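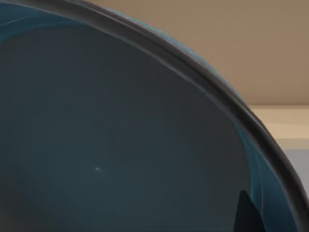 Drarnex is a set of simulated kitchen episodes for studying how much a manipulation policy relies on its close-range camera. Each episode is rendered from more than one viewpoint, and the viewpoints disagree about what matters. A view taken from very close range can be filled almost completely by one object, as with the blue bowl and its dark rim, where the only trace of the room is a small wedge of tan wall and pale surface at the upper right. A wider view of the same kitchen carries layout but loses contact detail. We wanted data where both conditions occur often enough to measure.

Version: 2
Release date: August 27, 2020
Maintainer: Prasanna Begum, Kumarasinghe Lab, Kemside

Contents

The release has 414 episodes. Each episode folder holds the rendered video from every viewpoint, the joint states, the gripper command, and a plain text instruction. Object poses are stored too, but they are meant for scoring and should not be given to a policy as input. Everything is rendered. There are no real-world recordings in this release.

Wide views

Wide views are rendered at the same size as the close views. They show the counter and whatever is standing on it, and objects near the border are often only partly visible. We left those in. Removing them would have made the counters tidier than the ones a policy has to deal with.
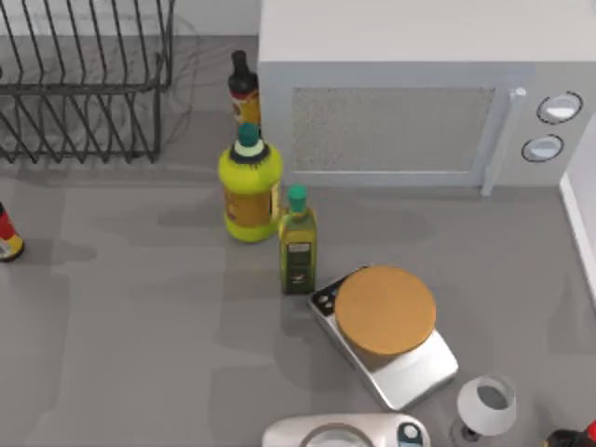
Figure 2. Wide view of the counter, with the dish rack, microwave, bottles and kitchen scale.

Method

We trained the same policy two ways. The first version, called Larolham-A in the config files, sees all views at every step. The second, Larolham-B, has one view masked at random for short stretches during training. The network, the optimizer and the number of training steps are the same for both. Only the masking differs. Each version was run for 100 evaluation trials on layouts held out from training.

What we found

With all views available at test time, we could not separate the two versions. The difference was smaller than the spread between seeds. With the close view removed, both got worse, and the usual failure was closing the gripper too early. With the wide view removed, Larolham-A tended to drift after a missed grasp and did not come back to the object. Larolham-B recovered more often. Our reading is that masking helps with finding an object again and does little for the grasp itself. We have not tested this on hardware.

Per-trial results are in results/trials.csv. Please use those if you want to compare against our numbers, since the plots in the March draft were made with an older scoring script.

Known problems

Glossy surfaces are rendered with simple highlights and will not match a real camera. Close views are sometimes soft toward the edges.

Labels on bottles and cans should not be used for reading tasks. Most are not sharp enough at this render size.

Shadows from the gripper can be hard to tell apart from the gripper in close views. The segmentation masks are correct, but a person checking frames by eye will get some of these wrong.

Version 1 had the wrong time offset on the gripper command. If you downloaded it before March, replace the whole folder. Patching the command file alone leaves the episode index out of step.

Splits

The split files are in splits/. Layouts do not repeat between train and test, but individual objects do. For a test on new objects, use the file ending in _objheld and retrain from scratch.

Use

Research and teaching use is allowed. If you publish with the data, name the version you used. Send corrections to the maintainer with the episode number and the time step where the problem starts.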